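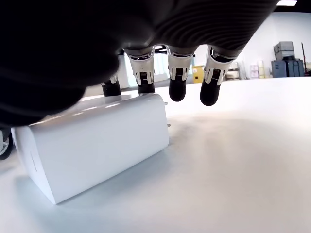
Robot hand on the adapter packing bench: what happens to the four of us who do it now?

Posted by Tetgate_Nights in Workplace & Automation, August 19, 2026

I work kitting at a small electronics returns and repack outfit. Power adapters come in, we look at the prongs, wipe the block, wind the cord if there is one, and put the thing in a box. It isn't glamorous, but it pays and there's a chair.

In May management brought in a four-fingered hand on an arm and set it up at a white table in the back room. Since then it has been learning to pick up an adapter. I have been picking up adapters for six years and was never once given my own room for it.

Our target on the manual bench is 1300 units a shift between four people. The slide they showed us says the cell will "support" 2599 with "redeployed headcount." I asked what redeployed meant and was told there would be a follow-up slide. There has been no follow-up slide.

What I'd like to know from people who have been through this:

Does the bench crew usually stay on, or is "redeployed" a polite word for the parking lot?

They have asked me to help "teach" the thing, meaning I stand there and show it how I'd grab an adapter that's lying on its side with the prongs sticking out. Same hourly rate. Should I be asking for more?

Is there any point learning the robot side, or is that a job for people with degrees and lanyards?

I'm not against it. My wrists would be glad to see the back of this work. I'd just like to know where the rest of me is going.

Jyoti Dwivedi

We went through this at the Eddale site, on charger and cable kitting, and I was the bench lead, so I got to be worried on behalf of everyone else as well.

What happened to the crew: we were five on the bench before and three after. One retired, one moved to inbound when he saw where things were heading, and the rest of us stayed. So no layoffs, which management mentions often. But the two spots were never filled again, and they don't mention that at all. When you ask your manager about redeployment, ask two questions: "will anyone lose their job" and "will you replace people who leave." The second answer is the one that tells you what your shift will look like in a year.

The work did change. I used to handle adapters. Now I handle exceptions, meaning every adapter the machine has decided it would like a word with a human about. Bent prongs, a sticker half peeled, a block lying the wrong way up against another block. The easy ones used to be my rest. You could do a hundred of them thinking about dinner. Now the easy ones go to the cell and I get awkward ones all day, and I go home more tired from a job that looks lighter on paper. Ask for the rotation to be written down. We do an hour on exceptions, then an hour on something else, and it took a lot of complaining to get that.

On the teaching: yes, ask for more, and ask before you start. Once you've shown it everything you know, your bargaining position is a person standing next to a table. We got a trainer rate for the hours spent on it, nothing huge. We also asked for it to go on our records as a skill, with a proper name. Mine says "cell trainer," and it was the line they asked about when I applied for my current grade.

And keep a notebook. How many times it stopped, what it stopped on, who went over to fix it. On our first full week I had 164 stops written down and the dashboard had far fewer, because it only counted the ones where somebody pressed the red button. If you just reached in and straightened the part after pausing it, that was apparently free. My notebook is why we still have three people and not two.

As for learning the robot side, you don't need a degree for the day-to-day. Restarting a job, swapping worn fingertips, telling it the trays have changed — that was four days of training for us and two of those were lunch. The programming proper is done by someone who visits. The useful spot is the one in between, where you know both what the machine is complaining about and what a bad adapter looks like. Get your name down for it early. Somebody on your shift is going to be the one everyone shouts for, and it might as well be on your payslip.

Zetgate_Rick

They told us 1000 a day at Zetgate and it was going to be lights out by summer. The lights are on. I'm under them. Learn to sweep around it and you'll be fine.

aoki_line4

Mostly agree with Jyoti, though our place (Aoki, the packing side) was less tidy about it. Agency people were let go first and didn't count as "headcount," so officially nothing happened to anyone. If any of your four are agency, ask about them by name.

One more thing, get them to settle who is allowed to stop the machine. For three weeks it was the supervisor only, and the supervisor was in meetings. We stood and watched it try to put a box inside a smaller box.

No idea about the pay question, we never asked. Kind of wish we had.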